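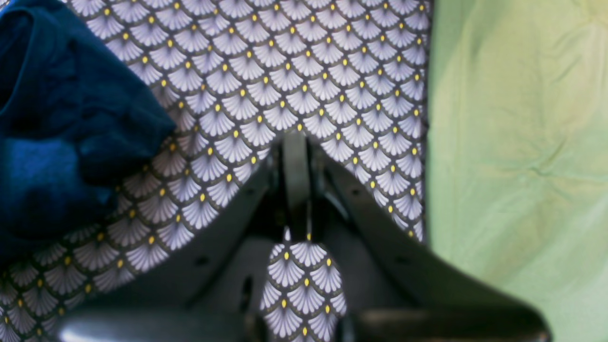 Torvik fold module, demonstrated at the Flukus open day in Flastthorpe, 2024-05-01. Eugénie Guillot ran the session. The module is sold as an add-on for two-arm benches and handles small cloth items: towels, shirts, napkins.

Setup is simple. Calibration takes 60 seconds, and the control screen shows which arm is active. The manual is thin on error codes. Code 46 came up once during my slot and is not listed. 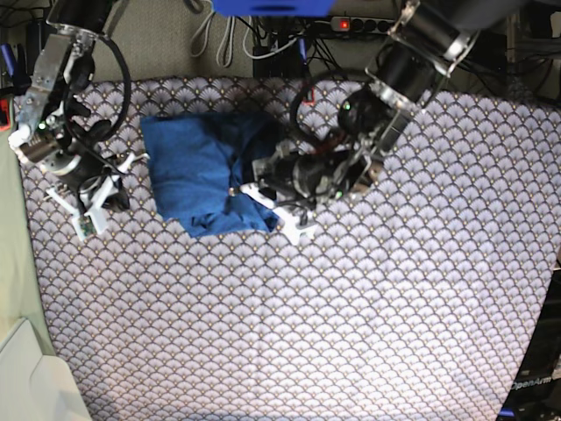 Cloth on cloth is a fair test, as a gripper that presses too hard will pick up both layers. Torvik lets you set a force limit for each arm, but the menu is buried three levels down. I would also like a log export in plain text; the current format needs the Plalta viewer.

Noise is acceptable for a shared room. Cable routing could be tidier. The module lists at 2000 dollars, or 1129 without the service plan. A firmware update is due in October, and I would wait for it before ordering.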